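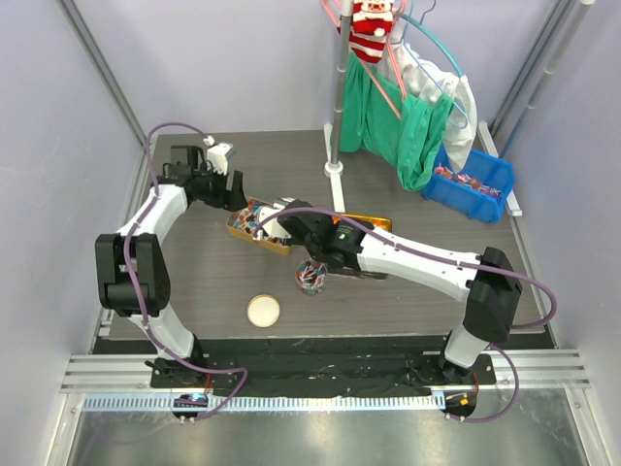

3.2 Small-item storage and hanging space

Figure 4. Work table with tray, cup, bin and garment stand.

The Fladlow layout places open containers and vertical hanging space on one surface. In Figure 4, a gold rectangular tray filled with colorful small items lies diagonally near the center of the table, and a blue plastic bin to the right holds further assorted items. Sticks are kept upright in a small clear cup. Textiles – a striped stocking and two cloths – hang from a metal pole at the back, together with a blue and a pink hanger.

Gowda coded 700 placements across 61 sessions. An item was scored as stored when it rested fully inside a container or hung clear of the table surface. Items left across a rim were scored separately and are excluded from Table 2. Oprea recoded 70 placements without access to the first scores, and disagreements were settled by discussion.

Lids were treated as loose objects unless seated on a container. The round beige lid at the front left of the table in Figure 4 falls under this rule.

176 views 0 comments Share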